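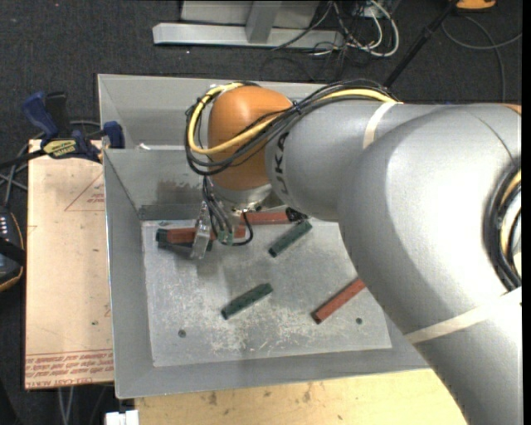
Till Gerlach told me that a repair which costs more than the new thing is a kind of vanity. He said it at my kitchen table, while my coffee grinder lay in pieces between us, and I have been arguing with him in my head since then.

The grinder is a Kröger. I bought it used when I moved to Dakelham, and it was already old at that time. In December the motor began to smell, and I took it to the only shop in town which still accepts such machines. They wanted 54 dollars. In the supermarket a new one stands on the shelf for less, in three colors.

I paid. I would like to defend this, but I want to do it carefully, because I think that most defenses of repair are too proud. People write that old things were made with love. I don't believe this. My grinder was made in a factory by people who wanted to go home at the end of the shift, the same as the new ones. It has screws where the new one has glue, and that is the whole difference. Somebody decided for screws, maybe only for the reason that glue was expensive that year.

My argument is a smaller one. When a thing can be opened, I can know it a little. I watched the man in the shop take out the old carbon brushes and show me how short they had become. Before this I did not know that a motor has brushes. Now, when I hear the sound change, I have a word for what may be wrong. For 54 dollars I got a working grinder and one word, and I find the price correct.

Till's answer to this is money, and he is not stupid about it. He keeps a notebook. Over the years he has spent 2,691 dollars on an old Brallov washing machine, a lawn mower and a radio, and he says that with this sum he could have replaced all three and taken his wife to the sea. I can't say that the notebook is wrong. I can only say that the notebook has no column for the things he did not throw away.

There is also the matter of who is able to repair. In Stuvusik, where I grew up, there were 5 workshops on one street, and a town of nearly 1,000 people kept them all busy. You went in with a kettle and came out with an opinion about your kettle. When I visited last year, one of them was a nail salon and the others had paper on the windows. My cousin drives an hour now to have a zipper changed – mostly she doesn't drive, and buys a new jacket.

This part makes me doubt the law that everyone is asking for. A right to repair is good, and I would vote for it. But a right needs a person at the other end. If the manual is public and the spare parts are in stock, and there is no one within an hour who can hold a soldering iron, then I have a right like my right to sail across the ocean.

So I would begin with the schools. One afternoon a week, give the children broken things and let them open them. Most of these things will stay broken, and I would not grade it. Till thinks this is a romantic idea and that the parents will complain about the cuts on the fingers. He is probably correct about the parents.

The grinder started to smell again last week. I have not told him yet.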